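Crabtree — cable and rack work, planned and rehearsed in simulation

Version notes, pricing and a longer ramble than the sales page gets

I'm Sarita, I write most of the planner in Crabtree, and I also answer the support mail, so if you've written to us you've probably met me already. This page is for people who are trying to work out whether Crabtree fits their cell before they spend an afternoon installing it. Grab a coffee!

Crabtree is a planning and rehearsal tool for robot arms that have to work close to racks, rails, panels and cables. You give it a model of the room, the arm, the gripper and the thing you want handled, and it gives you back a path, a grasp and a replay you can scrub through. It talks to your controller over a plain socket, or it writes out a waypoint file if your controller is the suspicious type (ours is).

Why racks? They're miserable to plan around. A bin of parts is open from above and most planners cope fine. A rack has posts, braces, feet, and then all the thin stuff — hooks and rods that stick out a long way and barely show up in a coarse collision map. Our first planner used boxes for everything, and a bent hook turned into a brick the arm refused to go near. Version 9 keeps thin parts thin. Each rod gets its own chain of capsules that follows the bend, and you set the clearance per part instead of once for the whole room.

The sample project that installs with Crabtree is called Ornometti, after a street Tudor used to live on. It has a full room with the arms, the table and the rack already placed, and you can open it without a license key.
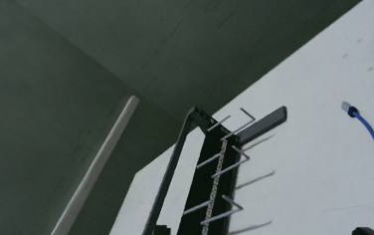
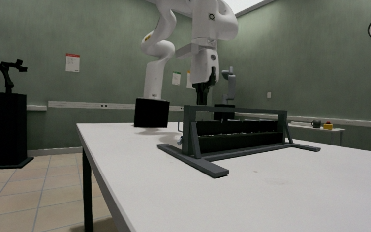 I get asked a lot how close to real the rendering needs to be. For planning, it doesn't matter much, the planner never looks at a pixel. For perception it matters a great deal, and that's the half of Crabtree that Tudor Tănase looks after. The detector wants shadows, smudges, wall clutter, all the boring stuff a real camera has to put up with. You can turn each of those up or down with a slider, or let the batch tool shuffle them for you. The default batch is 200 views, and I'd leave it there until you've seen where your detector falls over. Emília Gajdoš ran 2539 of them on one connector last December and told me the last couple thousand taught her very little.

What you get in the box:

Planner, with per-part clearance and the new thin-part shapes
Grasp editor for two-finger grippers (suction is still on my list, sorry)
Scene editor, with room, furniture and lighting presets
Batch renderer with labels, depth and part masks
Replay viewer, which now remembers where you left the timeline — finally
Python bindings, same calls as the desktop app

Cables deserve their own paragraph. Crabtree treats a cable as a string of short links with a stiffness you choose, and the plug on the end as a rigid part you can grasp. That's good enough for picking up a plug, moving it across a table and bringing it up to a socket. It's not good enough for knots, and I wouldn't trust it for a tight bundle of cables rubbing against each other. If that's your job, write to me first and I'll tell you what we've tried.

Two arms in one room works too. You pick which one is active and the others are held still and treated as obstacles. Moving two at once is in the beta channel and it's slow, so please don't build a deadline on it.

Setup takes most people a morning. The installer pulls in Mitilar, our little mesh cleaner, and that's the piece that trips people up. If your rack model came out of a CAD package with every screw thread intact, run Mitilar on it before you import. The scene will load anyway if you skip it, but the planner will crawl and you'll think it's hung. Set the target on the cleanup panel to 50 percent and look at the hooks afterwards; if a bend has gone lumpy, lock that part and run it again.

It runs on Linux and Windows. A graphics card is needed for the batch renderer and nothing else, I do all my planner work on a laptop.

Licenses go by seat, monthly or yearly, and Lieselotte Lenz handles those along with school discounts. If you already use Furnov for your controller side, the bridge is included and you don't need a separate seat for it.

Known problems in this version: undo in the grasp editor skips a step after you mirror a grasp, and the depth export comes out flipped if the camera has been rolled past upright. Both are fixed in the nightly build, which you can grab from the downloads page under "unstable".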